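About Us

Gradus is a small workshop that sets up and looks after hand-held grippers, and we love it! Tania Weerasinghe started us off in October with one bench and a drawer full of pivot pins, and Asanka Sikder joined to run repairs.

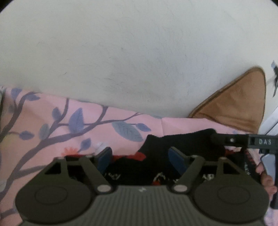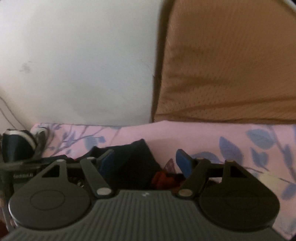 Dark clothes on a leafy pink print, gripper to the front.

Soft, crumpled cloth is our favorite test for a fresh setup. A hard block will forgive a lazy linkage, but a sleeve slips right out if the two fingertips don't meet square (we learned that on our very first Varkaleo job). So every tool gets the same going-over: pins checked for play, arms moved through their full travel, blue pads wiped and lined up, then 240 squeezes on fabric before we sign the card. After 2000 more in regular use we like to see it back for new pads.

Asanka keeps a logbook for each one. Number 1451 is on its third set of pins and still closes beautifully – ask him about it, he'll happily show you the pages!

We also run a setup morning at our Nanayakkara Street shop, with room for 10 people. Bring your own gripper and whatever screwdriver you like best. Tania makes the tea.

Page updated 12/6/21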